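The Thursday Night Hand

I have burned my thumb on the same soldering iron twice this month, and I've never been happier with a hobby.

Let me back up. In April I joined Kikton, a shared workshop above a tile showroom, because my apartment is small and my downstairs neighbor had opinions about my drill. I figured I'd build a bookshelf. Then Gwawr Pritchard walked past my bench carrying a robot forearm under one arm like a baguette, asked if I knew anything about cable routing, and did not wait for me to say no. The bookshelf is still a stack of boards. I've made my peace with it.

The project is called Destedness. Gwawr swears it was a typo in the very first parts order and that she was too embarrassed to correct it, so now it's on the spreadsheet, the storage bin and the sign-up sheet for the good bench. The plan is pretty modest as robot plans go. We want an arm and hand that can take small household stuff out of a wire basket and put it back in again. Clothespins, a sponge, a roll of tape. No backflips, no making me coffee (although I've asked).

If you've never tried to teach a machine to use a basket, let me tell you, the basket is the villain. I spent two weeks worrying about motors and joint limits and all the expensive bits, and the thing that kept wrecking our evenings came from the kitchen aisle. Fingertips love to snag on mesh. You come down a hair too low and a finger hooks in, the arm keeps pulling because that's what you told it to do, and off goes your basket across the table with a noise like a dropped cutlery drawer. The first time it happened I screamed. The second time the guy at the lathe screamed, which made me feel better.

So we went with gloves. I wish I could tell you there was a big engineering debate, but I had a pair of thin black ones in my coat pocket and we were both tired. Stretch the fabric over the hand, tug it down toward the wrist, and suddenly the fingers slide where they used to catch. It also gives you a bit of grip on slick things like tape rolls. We go through them, mind you. The tips wear shiny and then they wear through, and I've become the kind of person who reads the fabric content on gloves in the checkout line.
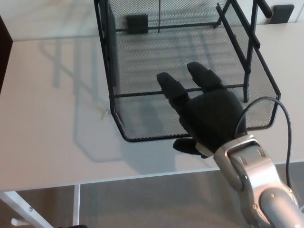
The other thing I underestimated was the rim. A person reaching into a basket does this lovely lazy thing where the hand comes over the edge and the fingers drop in and the thumb sort of sorts itself out. You've done it ten thousand times and never given it a thought. For us the thumb needed its own rule, and the rule took most of a weekend! If you bring it over too early it bumps whatever you're trying to pick up, and if you leave it too late you've got two fingers poking at a sponge with nothing to press against. Gwawr drew the motion on the back of a pizza box, over and over, until the box was basically a flip book. We kept the box.

Then there's the cable. Every project has one part that everybody trips over, and ours is whatever wire happens to be crossing the wrist. Route it too tight and the wrist fights it, too loose and it flops into the work. I've tried clips, sleeves, hook-and-loop and one very ugly thing I made out of a bread tag. What I do now is leave a bit of slack, swing the wrist through everything it can do, by hand, with the power off, and watch the wire the whole time. It's boring. Do it anyway. The time I skipped it cost us a connector and a trip to Özkan, the surplus place across town, which closes at an hour known only to itself.

People always ask about money, so fine. We've spent $870 on Destedness out of our own pockets, and that doesn't count my thumbs. The arm was the lucky part. Gwawr got it through a swap with a club called Vusport, who had outgrown it and wanted her old milling setup, and if we'd had to buy something similar I'm sure I would be building that bookshelf right now. Most of our cash went on connectors, a better power supply and snacks.

As for how well it works, well, it depends what night you come by. Our best run so far was 16 pickups without a snag, all clothespins, with the basket clamped down. Take the clamp off and 8 is a good streak. The sponge goes nicely if it's sitting flat. The tape roll is a menace and I don't want to talk about it.

I do have some advice if you're tempted to try this at home. Clamp your basket to start with, and only get brave later. Run everything at a crawl until you're bored, then run it at a crawl some more. Keep your own hand out of the basket when the power is on, and put the stop button where your elbow can find it. And log every try, even the dumb ones. We've got more than 2,000 lines in our notebook by now and a good chunk of them just say "mesh again," but when we finally sorted them by approach angle we could see that the steep ones snagged the least. We'd been coming in way too shallow for weeks!

We're at Kikton most Thursday evenings, at the bench nearest the sink. Gwawr wants to try a deeper basket next, and I'm holding out for one more go at the tape roll first, so at the moment we're settling it by whoever gets there earlier.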